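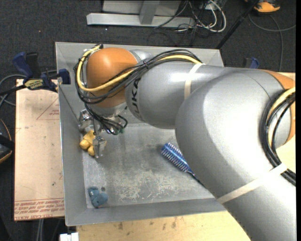 When does the new bus to the Sidemard industrial estate start? The first one leaves Fastthorpe station at 5.40am on 29th April.

The 329 will run between the station and the estate every half hour at shift times and once an hour for the rest of the day. It replaces the old works bus, which stopped in December when the contract ran out.

Since then, people working at Sidemard without a car have had to get off at Chambi Road and walk the last mile and a half, part of it along a road with no pavement. Firms on the estate said they had lost staff over the winter, mostly from the early shift.

A single fare will cost £2, with a weekly ticket at £9. Passes for older and disabled passengers will be accepted after 9.30am, as on other local routes. Dogs travel free.

Tulliva, the company running the service, said it expected 200 passengers a day to begin with and would need 300 to cover its costs without support. The council has agreed to make up the difference for two years — after that, the route will be looked at again.

"We know the last bus home matters as much as the first one in," a spokesperson for the company said. "The evening times were changed after people told us they would miss it by five minutes."

The last bus from the estate is now at 10.20pm. There will be no Sunday service, although some firms have asked for one.

Four new stops are being put in, two of them with shelters. The shelter by the main gate will not be ready in time for the first week, and passengers are asked to wait at the temporary stop opposite.

Timetables are available at the station ticket office and in Fastthorpe library.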